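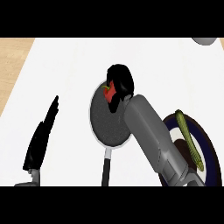 Two arms, one white table.

ok so the new Trekarov record. had it on since the train this morning, going to do this in bits between things

first off it's called Venitden and no I don't know how you say it either. nine tracks, 41 minutes. third album, first one without the old drummer and you can tell within a minute

opener is all organ and tape hiss, voice doesn't come in till nearly halfway. when it does it's SO dry. no reverb at all, like he's sat on the end of your bed. took me two goes to like it, now can't hear it any other way

track 2 is the single from March, you know that one. album version is longer, has a proper ending instead of the fade. better

Track 3 -- skip. sorry. nice guitar sound, no tune

right the one everyone will go on about is Sikeck. starts as a waltz, loses the beat somewhere in the second verse and comes back in four with all the brass on top. played it to my sister down the phone and she said it sounded like two songs having a row. she meant it as a complaint

lyrics are plainer than last time. less weather, fewer birds. a whole verse about renewing a parking permit and it's the saddest thing on here

was worried about Krishnan mixing it after what they did to the live ep (drums like wet cardboard) but it's lovely. loads of space, bass actualy audible on my rubbish kitchen speaker

lunch, back in a bit

back. side two. the instrumental is pretty but it's a sketch, could have been a b-side. the one after has a kids choir which I normally can't stand and still mostly can't stand

track 8 though. pedal steel, one chord basically the whole way, harmonies stacked up till it's nearly too much and then it just stops. no ring out. I thought my phone had died

closer is just piano and him. bit of a let down after that tbh. would have ended on 8 and put the piano one where track 3 is

someone asked is it better than the second album. no. second one has the run from the harmonium song to the end and there's nothing here as good as that stretch. more consistent than the first tho, by miles

vinyl is a gatefold, lyrics on the inner in tiny grey type, could barely read it in the shop. shop had two copies left when I went in, one now

live: they're doing a small run in May, 70 capacity upstairs room for the first night which is mad for a band with three horn players. tickets Friday at 10. I will be fighting all of you

oh and the hidden bit after the closer -- leave it running. it's the organ from the start but slowed right down. missed it the first time becuase I'd got up to put the kettle on

on again now. starting to come round to track 3, annoyingly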